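Diltora
Products > Hand tools > Larik hand gripper

Larik hand gripper
Item no. 2466
For sites that are moving fabric handling to robots

Larik is held and worked by a person. It records how a piece of cloth is picked up, moved and put down, and the recordings are used to set up a Veloso folding station. The work is done by the people who already know it.

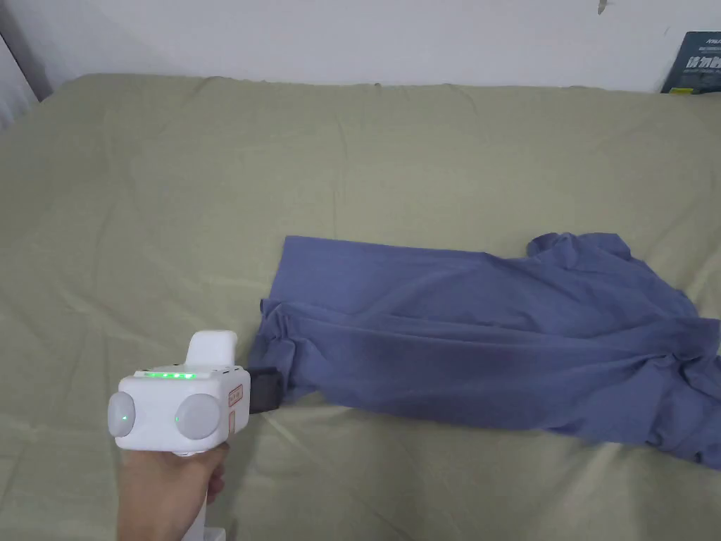
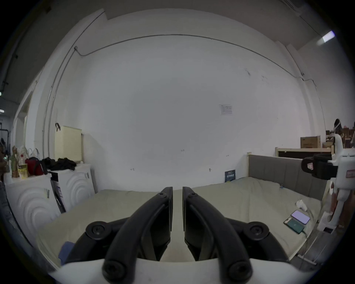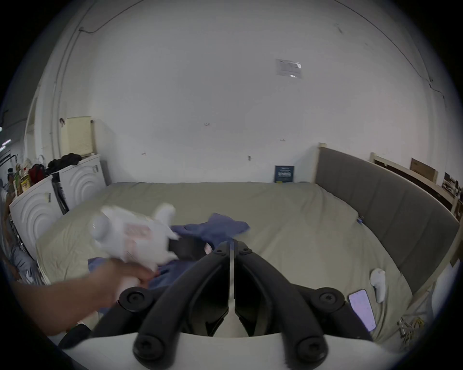
Larik hand gripper in use over a bed, with blue cloth.

What it does
The operator picks up a garment or a piece of linen with the gripper and handles it much as they would by hand. Each attempt is saved as a separate clip. Clips can be played back, kept or deleted on site before anything is uploaded.

A bed, a table or a sorting bench can be used as the work surface. The area does not have to be cleared of everyday items.

Specifications
Weight: 638 g
Length of jaw and body: 176 mm
Body: white, with lower handle
Fingers: black, replaceable
Status lights: green strip on top of body
Use: left or right hand
Storage: internal, with upload over cable

What changes for staff
Veloso stations take over repeat folding of flat items and simple garments. Sorting, stain checks, mending and anything with buttons or ties stay with people. Sites should plan for this before the station arrives, because the jobs on the floor will be different afterward.

At the Kernport linen service, 23 people were trained on Larik in January. Folding shifts were cut from four evenings a week to two, and the hours went to sorting and repairs. Pay grades were kept the same. Two people asked to stay on hand folding and did.

Fatima Mokoena, shift lead at Kernport: "The first week was slow. You have to stop doing it fast and do it the same way each time. My wrists are better now that I'm not folding all night. I do miss having the whole crew on one table."

Recording time counts as working time. Diltora asks every customer to agree to this in writing before training starts. Clips are stored under a station number and carry no staff names. They may not be used to rate individual workers.

Training
One half-day session per group, up to six people. No computer skills needed. New users should take a break after 20 minutes of recording, and should switch hands if the grip becomes tiring.

In the box
Larik hand gripper
Spare finger pads, one pair
Upload cable
Charging cable
Printed quick guide, English and Spanish

Care
Wipe the body with a dry cloth. Remove lint from the finger joints at the end of each shift. Do not put the gripper through a wash cycle or leave it in a linen cart.

Orders and site visits
Contact Josefien Stevens, customer planning, through the request form. Please state the number of shifts and the types of items you fold. Leased units are available by the month.

Page updated Sep 28, 2025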